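4.2 Collecting the demonstrations

I should say up front that I went into this part of the project thinking it would be the easy part. We had the arm, we had the bathroom set up, and we had people willing to sit down and drive. What I had not thought through is how differently two people will do the same small job when you hand them the controls, and how much of that difference ends up in the policy.

We used two ways of showing the robot a task. In the first, which I'll call hand guiding, the demonstrator stands next to the arm, takes hold of it near the wrist, and walks it through the motion while the joints are slack. In the second, remote control, the demonstrator sits in the next room with the Zudham controller and sees only what the head camera sees. Adeel Pirzada and Samina Mirani did most of the hand guiding. Kirsten Bouchard did most of the remote sessions, and Razia Lashari filled in on both when she had a free afternoon.

The tasks were all things you would do at a bathroom sink: take a toothbrush out of a cup and put it back, move the cup from one side of the basin to the other, turn the cup so the handle of the brush faces out. I picked these on purpose. The objects are light, they tip over easily, and the space between the cup and the wall is tight enough that a sloppy approach gets punished right away.

In total we kept 2,337 demonstrations. Of those, 1,149 came from hand guiding and the rest from remote control. We threw out any run where the demonstrator stopped and asked to start over, and we also dropped more than 200 runs from the first week, when the clock on the arm and the clock on the camera had drifted apart (my fault – I had turned off the sync service and forgotten). Everything else stayed in, including runs where the cup got knocked and then set upright again. I wanted the recoveries.
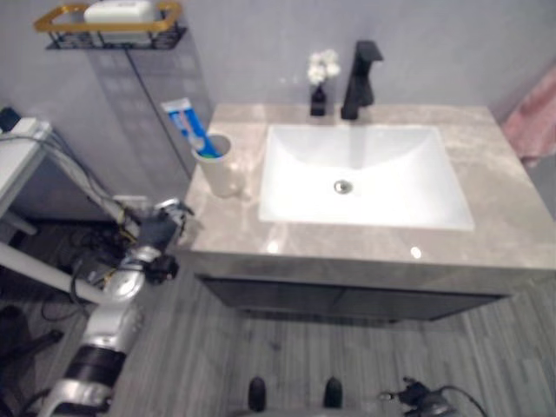 The approach to the cup is where the two methods really came apart. Adeel and Samina tended to bring the hand in low and from the side, the way you would reach for your own toothbrush half asleep. It's a nice short path, and it looks natural when you play it back. Kirsten came in from higher up almost every time. When I asked her why, she said she didn't trust her sense of depth through the camera and wanted to keep the fingers in view for as long as she could. That makes complete sense for a person in her chair, but I worried that the policy would learn two incompatible habits and then split the difference, which near a cup is about the worst thing it could do.

So we trained on each set alone and then on both together. Before training we resampled every run to the same rate and cut the idle time at the start, using the Uvley trimming script with its default settings. I checked the cuts by eye for one full session from each demonstrator and moved the start point by hand where the script had clipped the first bit of motion. Fiona Ritchie went over my changes afterward and disagreed with a few of them, and where we disagreed we used hers.

A word on reflections, as I know a few readers will be working in bathrooms and kitchens too. A glossy counter throws back bright spots that slide around as the head moves, and a shiny drain does the same. Remote demonstrators learned to ignore these pretty fast. For the policy we added random brightness changes during training and left the lights in the room alone. I did try closing everything up and lighting the counter evenly, one Tuesday in July, and the footage was lovely, but it looked nothing like any bathroom I have ever brushed my teeth in, so we went back.

One more practical thing. Hand guiding puts a person in the picture – sleeves, fingers, sometimes most of a shoulder – and the policy never gets to see those things when it runs by itself. For these demonstrations we therefore recorded the joint path first, had the demonstrator step away, and replayed the path with the cameras on. The replay was the version we kept for training. This roughly doubles the time per run, and Samina was not thrilled about it. Section 4.3 looks at what we got in return.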